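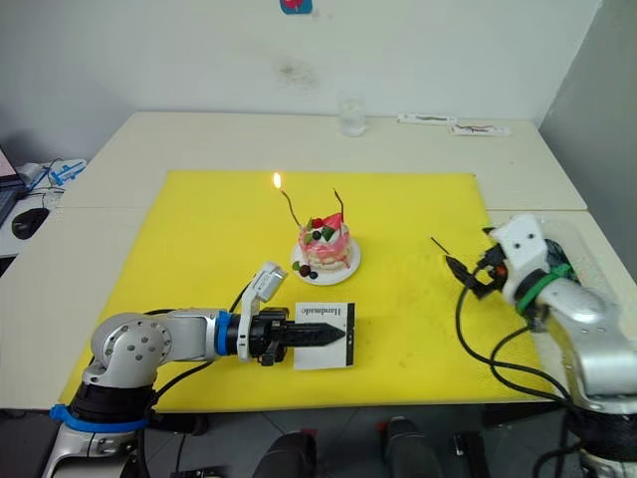 Vikinus Slow-Burn Cake Candles, pack of 17

Sold by Gradbridge Party Supplies

Seventeen is a strange number for a box of candles. Vikinus say it suits "most celebrations", and we have yet to meet the celebration. If you are baking for an eighteenth, buy two packs.

The maker also claims these burn for twice as long as ordinary cake candles. We lit a few in the shop in March and got around 2 minutes more than the Geller ones we have sold for years. Useful if your family sings slowly. Hardly a reason to pay double, so we don't charge double.

"Dripless" is printed on the lid. They drip less. Rosalie Sutter, who does our buying, asked for the word to be taken off and was told the lids had already been printed.
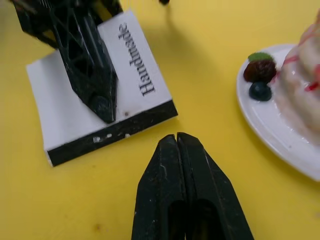 The holders are better than the candles. They are plain white, they grip properly and they can be washed by hand. They also fit the thin Pichler candles, though not the fat ones, whatever the Pichler leaflet tells you.

Colours: mixed pastels only
Holders: included
Trade carton: 300 candles, no holders
Delivery: 2 working days, longer to the islands

Keep the box out of the sun, as the wax bends. Bent candles can't be returned unless they reached you that way. Never leave them burning unattended.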